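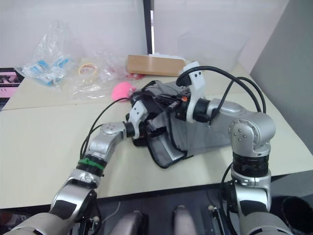 Grey fabric, folded, on the cream table.

February, 4.15 pm

Shrinkage trial on the grey fabric from Nedell, second batch. GT cutting and marking, KN on the wash log.

Cut 13 squares from the roll, first metre discarded. Marked a 100 mm gauge length on each in warp and weft with the laundry pen. The old pen faded in the January trial and we lost two readings, so do not use it again even if it is the only one in the drawer.

Wash at 40, short spin, dried flat overnight. No tumble drying in this round. Khrystyna wants it as a separate test and I agree.

Warp down by 3 mm on most pieces, 4 on two of them. Weft hardly moved: 1 mm at most, within what I can read off a steel rule. Piece 9 was left out of the mean. Its edge had frayed into the mark.

Weighed the offcuts before and after. Loss is small and probably finish coming out. The rinse water was cloudy on the first wash and clear on the second. The Pasichnyk sheet gives no figure for finish, so will write and ask.

Room was at 27 per cent humidity this morning and 33 after lunch with the heater off. Too dry either way. Pieces should sit for longer before measuring, and the humidity should go in the log next to each reading.

To do: repeat warp readings tomorrow, same rule, other person measuring. Order pens. Find out whether the Javen roll is from the same loom before cutting any of it.

G. Tapsell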